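Ellery Manipulation Data Program
Progress report to Kovico, second reporting period (through March)
Prepared by Polyxeni Kalogeropoulos, technical lead

1. Status against plan

Collection for the tabletop storage task family is open and running at the Bralitdale site. At the close of the period the accepted set holds 1,058 demonstrations. The milestone in the work plan was 800, so the first tranche is complete and the second has been started early. A further 243 recordings were rejected in review and are kept separately with reject codes. They are not included in the accepted figure and will not be delivered unless Kovico asks for them.

Staffing did not change. Fotis Petridis and Aurelio Varela record. Thodoris Liapis handles calibration and synchronization. Vangelis Lambrakis runs review and signs off each batch.

2. Capture setup

Demonstrations are recorded with hand-held grippers, one per hand, each with its own camera, plus a head view. No robot arm is used during collection. The gripper views are the main input to the policy. The head view is used in review and for the two-hand tasks, where one gripper's camera often misses what the other is doing.

Low approaches under furniture were added to the protocol this period. In the first tranche nearly all gripper footage came from above the work surface, and the baseline policy performed poorly when its starting view was partly blocked by a shelf or rail.
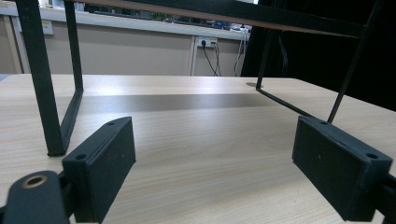
Figure 1. Gripper view at table height, fingers open, black metal frame ahead.

Views of this type carry little texture near the fingers and large dark areas higher up. Automatic exposure was hunting in a portion of the early low-approach recordings, and these make up the largest single group of rejects. Exposure is now locked at the start of each session. Liapis reports no repeat of the fault in the batches recorded after the change, although one lens was also replaced in the same week and the two effects cannot be fully separated.

The finger pads were swapped once on the right-hand unit. Pad geometry is unchanged and the stored calibration remains valid. Screws are checked before each session and the check is logged.

3. Shelf task

The shelf task covers picking, placing and moving containers between levels of a small rack. It was written into the plan as a single-hand task. After review of the first recordings we changed it to two-hand capture throughout, including episodes in which only one hand does the work.
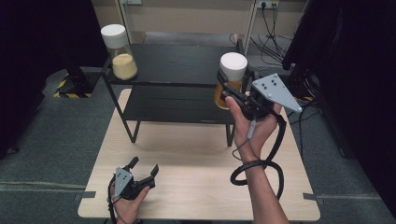 Idle-hand behavior is the main open labeling question for this task. The current rule marks a hand idle when its fingers are open and it has made no contact for the length of the segment. In the jar episodes the rule is usually easy to apply: here the right gripper has a lidded jar held in the air by the right end of the upper shelf, while the left is kept low with its fingers open, just above the near edge of the table. It is harder to apply when the second hand hovers close to the rack, and reviewers have disagreed on whether that counts as preparation. Lambrakis has drafted a third label, "standby," and will relabel a trial batch of 20 episodes before we decide whether to adopt it for the full set. Contents of the jars differ in color by design. Lids stay on in all episodes. Transparent containers will remain in the mix for the second tranche, as grasp-point estimates on clear glass are still the weakest result in the baseline.

4. Issues

Cable handling. Each gripper is tethered, and cable drag shows up in the wrist trajectories on long reaches to the far side of the table. Varela is testing a different routing along the forearm.

Storage. Raw video is being held on site until Belline completes the transfer server. Local capacity is sufficient for the next period at the present rate, with little margin after that.

Table position. The table shifted slightly between two sessions and the extrinsics for one batch had to be recomputed. It is now taped to the floor.

5. Next period

Continue the second tranche with low approaches in every session. Close the idle-hand labeling question and issue revised annotation guidelines. Retrain the baseline on the full accepted set and report results by container type. We request Kovico's confirmation of the delivery format before the retraining run begins.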